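Suvmont Kitchenware Help Desk
Ticket 89-22: Ulow container, tomatoes going watery next to patties
Status: Open
Opened by: Hrvoje Vukadinović
Category: Food storage

Hi there! I make burgers for the family most Saturdays and I like to set everything out in one container beforehand, patties at the back and tomato at the front, so people can build their own. I've got the clear rectangular Ulow one. The trouble is that by the time we sit down there's a puddle at the tomato end and the patties next to it have gone soft along the edge. It's a nice container otherwise, easy to wash, and I'd like to keep using it!

What I've tried so far:

Salting the slices first and patting them dry. Less puddle, but my daughter said they tasted like the sea.

Paper towel under the tomatoes. It worked for 13 minutes or so and then I was peeling wet paper off the bottom slice.

Cutting them thicker. Better, I think? They held together when I picked them up, anyway.

Letting the patties cool on a rack before they go in. Big difference for the patties (no more fog inside the lid), not much for the tomatoes.

Reply from Suvmont support, 7 p.m.
Thanks for all the detail. Could you tell me how you fill it? Also, are the tomatoes straight from the fridge, and do you put the lid on?

Reply from Hrvoje
Sure — three patties and three slices, overlapping so they fit in two rows: 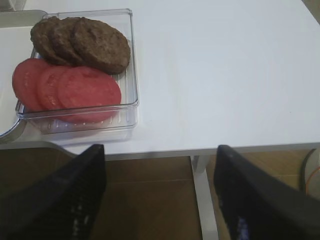 Reading time: 2 min

Tomatoes are from the fridge, yes, and I usually snap the lid on until we eat. I have an old Jostex divider in the drawer that I could trim to go between the rows, but then I'd probably only fit two slices across. Do you sell one that fits the Ulow? My brother-in-law swears by the Ezzat box with the raised insert, but I don't want to buy a whole new thing for one vegetable.

Next time I'll slice the tomatoes last and leave the lid off, and I'll write back here with how it goes.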